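Chapter 4
Choosing and Testing a Mobile Phone for Field Work

What you will learn in this chapter

How to read a phone specification sheet and see what is missing from it
Why the battery number printed on the box is a poor guide for planning
How signal bands decide where a phone can be used
How to write a short test plan before you buy a large quantity

Key terms: talk time, standby time, frequency band, dual-SIM, feature phone, duty cycle, dead zone

4.1 A purchase that went wrong

In October, a water company in the town of Brusville decided to give a phone to each of its meter readers. The work of these people is simple to explain. They walk from house to house, read the number on the meter, and send it to the office by text message. The company did not need a smartphone for this. Maribel Quintero, who was responsible for the purchase, looked at the catalog of three suppliers and selected a feature phone called the Rella. It was cheap, it had large keys, and the sheet promised a very long standby time. She ordered 400 pieces.

After two weeks the complaints began. The readers in the center of the town were satisfied. The readers in the hills, on the side of Tamayo, said that the phone was dead before the end of the afternoon. At first the office believed that they forgot to charge it at night. Then Segundo Chambi, one of the most experienced readers, brought his phone to the office at four o'clock with the battery empty, and said that he had charged it fully that same morning and had not made a single call.

There was no defect in his phone. It was doing what every mobile phone does in a place with weak coverage. It was searching for the network again and again, and it was transmitting with high power each time it found one. The standby time on the sheet was measured near a strong base station, with the phone lying still. In the hills of Tamayo such conditions do not exist.

We begin with this story because the error in it is very common. Quintero read the sheet correctly. All the numbers in it were true. What she did not ask was under which conditions they were true, and whether her own users would ever be in those conditions.

4.2 What the sheet tells and what it does not tell

A specification sheet is written by the manufacturer, and its first purpose is to sell. This does not make it dishonest, but it means that you must read it with some care. Take the battery as the first case. The sheet gives you a capacity, and after that usually two times: talk time and standby time. The capacity you can compare between two phones of the same type. The two times you can compare only if both makers measured them in the same manner, and this is rarely written anywhere. 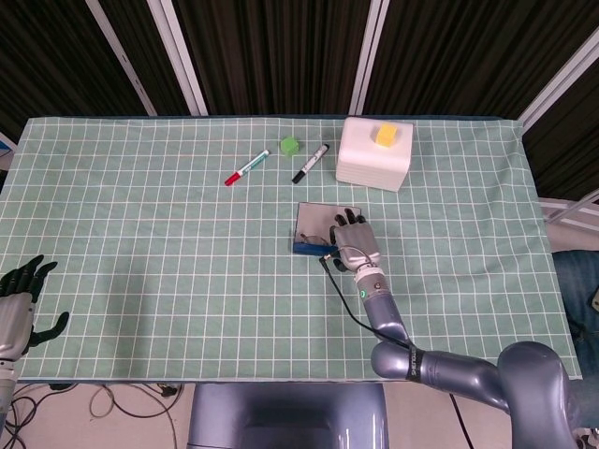
The second case is the frequency band. A phone can speak to the network only on the bands for which its radio was built. Two phones may look the same from outside, carry the same name, and still support different bands, as one of them was prepared for another region. The price can be lower for the version which is wrong for you. Before any order you should ask the network operator for the list of bands used in your area, including the villages, and put it next to the sheet. If one important band is missing, the phone will work in one street and stay silent in the next.

The third case is the dual-SIM function. Many readers of this book will know it from private life, where people keep one number for the family and one for the work. For field work it has another use. If two operators cover different parts of the same valley, a worker with two cards has more chance to be connected. There is a cost, however — the phone must stay registered on two networks, and this takes energy also when both cards are idle.

4.3 The duty cycle

To choose well, you need to know how the phone will be used in one ordinary day. We call this the duty cycle. It is a small table which says how many messages are sent, how many minutes of calls are made, how long the screen is lit, and how many hours the user spends in strong, weak, or no coverage.

Rigoberto Apaza, a technician at the same water company, made such a table after the problem was discovered. He walked with the readers for 7 days and noted everything by hand. His result surprised the office. An average reader sent 51 messages per day and made almost no calls, so the talk time, to which Quintero had given much attention, had little importance. The hours in weak coverage had a very big importance, and in no catalog was there a line for them.

With this table in the hand, the company tested a second model, the Trinilik. On paper its standby time was shorter than that of the Rella. In the hills it lasted until the evening. Its antenna was better, it supported one more band used by the local operator, and for this reason it spent less time searching.

4.4 Before you continue

In the next sections we will build a test plan step by step. You will learn how to choose a small group of users, how to prepare the phones so that all of them begin in the same state, and how to record the battery level without disturbing the work. We will also look at a case from Zhiqiang Yao, who had to select 500 phones for a bus company and had only one month to do it.

It will help you to have a real phone near you while you read, with its printed sheet or with the page of the manufacturer. Write down the capacity, the two times, and the complete list of bands. Leave an empty column on the right side of your notes — it will be filled in Section 4.6, where Zoila Marulanda's method for mapping dead zones is presented.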